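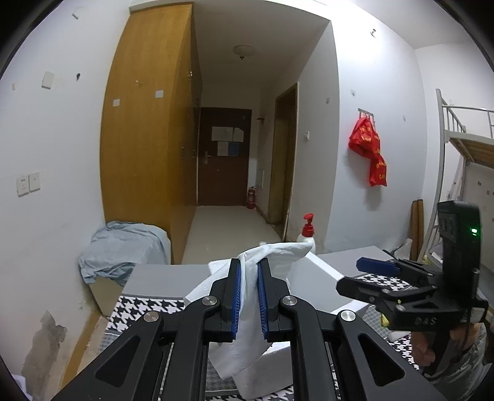

Packing is the unit people expect to coast through, and every September I get at least one student who tells me they've been packing their own lunch since first grade and could we please move on to inventory. We could not! Most of what goes wrong in a small supply room goes wrong inside the box, before anybody tapes anything. So these are my notes for unit 11, the same ones I talk from, cleaned up a little because Rasha Saab complained (fairly) that she couldn't read my handwriting on the photocopies. We start with the soft stuff, meaning paper towels, tissues, cloths, masks, anything with no shape of its own. Pick a paper towel up by the middle and you get what you see there, a twist at the top and a loose fold hanging down underneath. I spread a houndstooth cloth over the desk for this work, black and white, and I like it a lot as a work surface. A white towel on a white table disappears on you. On a busy check you can find every edge.

Some words first, so we're all talking about the same thing.

Carrier: the outer container. For this unit it's a foam box with thick walls.
Floor: the inside bottom. Whatever lies flat goes here.
Wall item: anything that stands up and leans on a side.
Fill: soft material that takes up leftover space.
Mouth: the open top. Keep it clear until the very end, please.

Now the Goltlow method, which is what the old hands at the Goltlow depot called it and what I've called it ever since Christos Nikolaidis taught it to me across a very wobbly table. You work out what needs to be seen first when the box is opened, and you give that thing a wall. Then you give the floor to whatever doesn't mind being underneath. Fill comes last. People always want to put fill in first because it feels like making a bed — I understand the urge, I had it for years — but then everything on top of it slides around and your wall item falls on its face.

Thick-walled foam fools the eye. You look at the outside and think there's loads of room, and then the walls have eaten it. Measure inside, not outside. Krešimir Halilović ordered liners for the Plilon kits off the outside measurement and we had 303 of them folded double in a closet until he found a school that wanted them for painting.
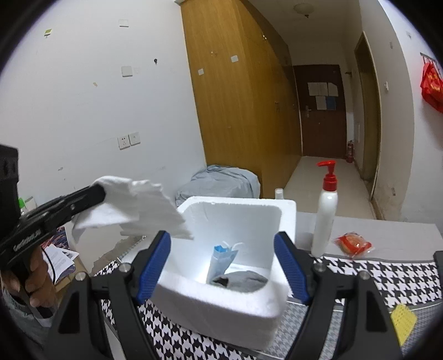 Foam carrier, open: one item leaning on the left wall, grey cloth on the floor, white cloth at the mouth.

Look at the upright one first. The light-blue piece on the left reads right away because it's standing. Lay it flat and it would be one more pale thing in a pale box. The grey cloth has the floor and is crumpled, which I'd mark down a point if this were for shipping. For a box that lives on a shelf I let it go. A crumpled cloth takes up more room than a folded one, and on some days that's what you want from it.

The white cloth is the one to argue about. A corner of it hangs over the opening, and it's pinched up high so the rest spreads out in wide folds. Before a cloth like that goes in, decide: fill, or cover? If it's fill, bunch it and tuck it down the side where there's a gap. If it's a cover, lower the hanging corner first, to the far side, and let the rest follow it down. Try it both ways. Afshin Rezaei lowers his from the middle and gets a tent every time, and he's been doing this longer than I have.

Things I'll be watching for when I come around:

Are you looking into the box or at your hands?
Did the wall item stay up when the next thing went in?
Are the papers off your work area? Move books and loose sheets well back. A sheet of paper went out inside an Ersoy carton one year and it was somebody's signed lease.
Can your partner tell you what's in there without touching anything?

For practice, work in pairs. One packs, one calls out the order, then swap. Do the whole thing three times with the same items and change only what gets the wall. Write down which version you'd want to open at the other end and why. A couple of sentences is plenty, I don't need an essay. Karla Ocampo has the spare cloths and will sign them out to you, and she does want them back folded.

Reading: the Drarkano packing booklet, page 60 to the end. Skip the section on crates, we don't have any. If you get stuck on the bit about void space, come find me before class, because the diagram in there is upside down in our printing and it confuses everybody the first time (me included).

Next unit is labels. Bring a pen that doesn't smear.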